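Laundry Gallery: Can a Machine Do the Whole Load Yet?
Arstead Home Automation Pages
Posted Mar 1, 2024 by Gadisa Gashaw

Washing machines took over the scrubbing a long time ago. People still do the rest: carrying the basket, opening the door, getting every sock in, and folding at the end. For this page I looked at the loading step, which gets less attention than folding and gives robots plenty of trouble.

The Gebru arm we tried in Skerndale had 40 turns at moving mixed clothes from a basket into a drum. It did well with towels. Jeans were harder. They are heavy, the legs catch on other things, and a grip on one belt loop is a poor grip. On 2 turns it pulled out the whole pile at once. A person clears the same basket in less time than the arm needs to plan its first grab.

Doors are the other problem. A round door with a shiny ring and dark glass throws reflections back at a camera, and software can take a reflection for a real object.

My answer for now is no, not without someone standing by. I plan to try again in May with the Jalevov gripper.
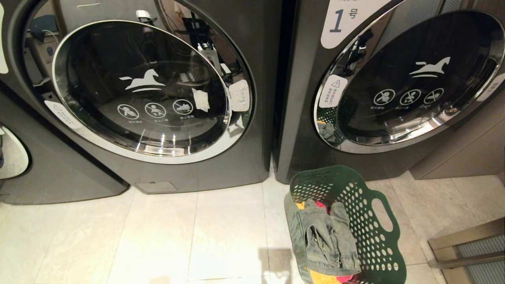

Jeans and brighter clothes in a green basket, in front of machine number one.

More galleries: Dishes, Shelf Stocking, Floors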